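Section 4: Setting Up Your Zutari Room Humidifier

If you've come straight here from the unpacking section, welcome, and well done for getting the foam out in one piece. (If you haven't, please go back and check that the float, the wick, and the little white cap for the drain are all on the table in front of you. The cap is the thing people throw out with the packaging, and we send out an awful lot of them by mail.)

Setting up takes a while the first time, mostly because the wick has to soak. Put the kettle on, find a pitcher, and take the steps in order. Once the humidifier is running you'll hardly need this section again until you put the machine away for the summer.

Choosing a spot

The Zutari likes a firm, level surface with a bit of breathing space. A low table, a sturdy shelf, or a hard floor will do very nicely. Thick carpet won't, as the machine takes in its air through slots along the bottom and a deep pile can close them off without your noticing.

Turn the outlet so the mist goes out toward the middle of the room. Leave 60 centimeters of clear space between the outlet and anything you'd be sorry to see damp: curtains, wallpaper, books, and especially pianos and guitars. Leather couches belong on that list too, along with framed pictures hung on the wall behind them, where moisture can creep in around the backing and stay there for weeks. If your living room is small and the couch takes up most of one wall, try the humidifier on the opposite side before you settle on anything closer.

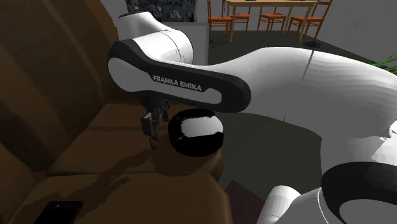
Soaking the wick

1. Take the wick out of its paper sleeve. It will feel stiff and a little dusty, and that's how it leaves the factory. Don't bend it to soften it.

2. Fill a clean bowl or sink with cool tap water. Please don't use hot water, however tempting it is to hurry things along, and don't add soap.

3. Lay the wick flat in the water and let it sink by itself. It may float for a minute or two with one corner sticking up, like a reluctant swimmer. Give it time.

4. Turn it over once it has gone under, and leave it until it feels soft all the way through when you press it gently between your fingers.

5. Lift it out with both hands and let it drip. Do not wring it. A wrung wick develops creases, and the water climbs up the creases and leaves the rest dry.

Note: The first soak sometimes turns the water a pale straw color. It's harmless. Pour it away and carry on. If the water is still colored after a second soak, get in touch with us and we'll send you another wick.

Fitting the wick and the float

6. Make sure the humidifier is unplugged. I know it almost certainly is, but please look anyway.

7. Lift the upper housing straight up and set it to one side, on its feet, with the fan grille facing the ceiling.

8. Slide the wick into the curved channel in the base. The blue stitching goes toward the back. If you have to push hard, it's in the wrong way around.

9. Drop the float into the round well next to the channel. It should bob freely when you nudge it. A float that sticks will tell the machine the tank is full when it's bone dry, or the other way around, and both are a nuisance.

10. Press the drain cap in from underneath until it sits flush, then lower the housing back on. The arrow on the housing meets the arrow on the base.

Caution: Never run the fan with the housing lifted or tilted. The blades are soft plastic and they'll give you more of a fright than an injury, but children's fingers and loose sleeves have a way of finding them.

Filling for the first time

The tank holds four liters in ordinary use. For the very first fill, however, we'd like you to be patient and put in only a small amount, so you can see that everything is seated before there's a lot of water to mop up.

11. Pour 500 milliliters of cool water into the filling mouth at the top. A pitcher with a narrow spout makes this much easier than carrying the tank to the faucet.

12. Wait a moment, then look underneath the base. Run a dry fingertip around the drain cap. If it comes away wet, empty the base, press the cap in again, and repeat.

13. All dry? Lovely. Fill up to the line, and no higher. The line is molded into the inside of the tank and is easier to see from the side than from above.

Note: Tap water is fine in most homes. If your kettle furs up quickly, your wick will too, and you may prefer filtered water or a mixture of the two. We don't recommend water that has gone through a salt softener. Please don't add oils, perfumes, or herbal drops of any kind. There's a separate scent tray in the Fenonstead accessory set, and it keeps the oil well away from the wick.

First run

14. Plug the humidifier in at the wall. The ring light comes on white.

15. Press the large button once for the low setting. You'll hear the fan, and then, a little later, a soft trickling as the wick begins to draw. Both are normal, and the trickling settles down after the first evening.

16. Leave it on low for 60 minutes with the door of the room closed. There may be a faint papery smell during this time. It doesn't come back unless you fit a new wick.

17. After that, choose whichever setting suits you. Low is plenty for a bedroom at night. High is meant for larger rooms, or for those brittle December days when the heating has been on since breakfast and everyone's hair is standing on end.

Caution: If the windows begin to fog on the inside, the room has had enough. Turn the machine down or off and open a door for a while. More moisture isn't always kinder, and damp corners are a good deal harder to put right than dry skin.

Connecting your phone

You don't need a phone to use the humidifier, and plenty of our customers never bother with this part. Everything important can be done with the buttons. But the Sirkotine app does let you set a schedule and check the water level from another room, and it will send you a polite reminder when the wick is due for a rinse.

Have the app installed and your phone charged before you start. You don't need to hold the phone against the machine or stand over it. Put it down anywhere in the same room, on the seat of the sofa if you like, and let the two find each other.

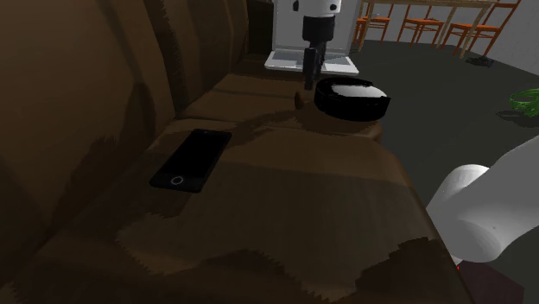 Akihiko Hamada

I look after the pairing instructions, and I've rewritten them more times than I care to admit, so I hope this version gets you there on the first try. Go slowly and wait for the light at each step.

18. With the humidifier plugged in and the fan off, press and hold the large button until the ring light turns from white to blue. Let go as soon as it changes. If you keep holding, the light goes amber and you'll have started a reset, in which case unplug the machine, count slowly to yourself, and begin again.

19. Open the app and choose Add a device. If the phone asks for permission to use Bluetooth, please say yes. It's needed only while you're pairing.

20. Pick Zutari from the list. Your humidifier may take a little while to show up. Resist tapping the refresh arrow over and over, as each tap starts the search from the beginning.

21. Type in the password for your home network. Capital letters matter here, and this is where most pairings come unstuck.

22. Wait for the ring light to go white again. The app will ask you to name the room, and then you're finished.

If it doesn't connect

Check first that the phone is on the same network you're trying to give to the humidifier. Homes with a booster upstairs often have two, with names that look nearly alike. Moving the machine closer to the router for the pairing and then carrying it back (empty, please) works very well, and it will remember the network afterward.

If the light blinks amber and stops, the password wasn't accepted. If it blinks amber and doesn't stop, the machine hasn't found a network at all. In the second case, restart the router and leave it alone until its own lights have settled before going back to step 18.

Owners of the older Nakajima base should know that it pairs with the button on the back, and the light stays green throughout. Steps 19 to 22 are the same.

When you change your phone, sign in to the app on the new one with the same email address. The humidifier doesn't need to be paired again, and your schedule will be waiting for you. If you're giving the machine to someone else, remove it from your account first, then hold the large button past blue until the light turns amber and let it finish the reset.

Rinsing the wick and cleaning the base are covered in Section 5.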